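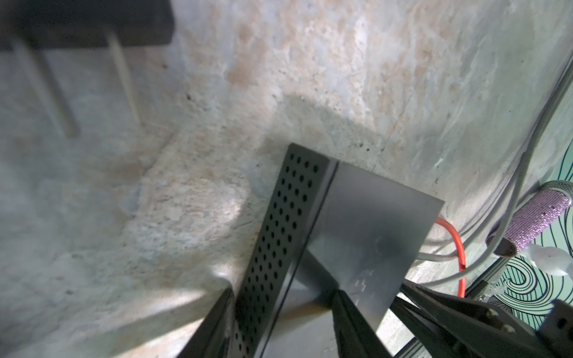 Omolara Briggs wrote in to say the last notice we ran on this subject sounded like it had been drafted by the people selling the arms, and that nobody on her shift would answer it. Fair enough. We are trying again, in plainer words and with less cheer.

Call for participants: handling work and robot arms

We want to hear from people who work next to a robot arm that picks up, holds or moves things their own hands used to pick up, hold or move. Warehouse, repair bench, returns desk, small assembly, sorting. Part time counts. Temp agency workers count. People who quit or were let go after the arm came in count too, and we would very much like to find more of you.

The study is called Plideck. It is run by a small research office, Wadik, and it takes no money from equipment makers. One maker, Grerkus, offered us free floor visits with lunch. We turned down the lunch and asked for the maintenance logs, and have not heard back.

What we are asking

The brochures say the arm takes the dull part of the job and leaves the worker the interesting part. We would like to know if that has happened to anyone. In our first round of interviews, a lot of people described something else: standing by to free a jammed part, setting items at the angle the gripper likes, cleaning up whatever it dropped, and being timed against a machine that doesn't need the bathroom. Some said the lifting got easier and they were glad of it. Both kinds of answer are welcome. If your arm is great, come and tell us so, but bring details.

We will ask about:

Who decides when the arm is stopped, and what happens to the person who stops it
What you did in an hour before it arrived and what you do in an hour now
Pay, job title and hours, and whether any of them changed
Training, including the kind that was promised and never scheduled
Odd-shaped, shiny, soft or tangled items, and who ends up dealing with them

What you would do

You would sit for 2 interviews, by phone or video, and keep a short work diary between them. We expect to take roughly 120 people. Pay is $300, half after the first interview and half after the second. You keep the first half if you drop out, and you don't have to say why.

What we will not do

We won't contact your employer. We won't name your workplace in anything we publish. We also can't promise that what you tell us will change anything where you work, and you should be wary of any study that does.

Who should not apply

Managers who bought the equipment, integrators, and anyone paid to demonstrate it. There is a separate survey for you, and it is shorter.

How to apply

Call or write to the Wadik office and ask for the Tijani desk, which handles all sign-ups. Give a first name, the kind of work you do and a good time to reach you. Please don't use a work phone or a work email account. Interviews run through June, evenings included.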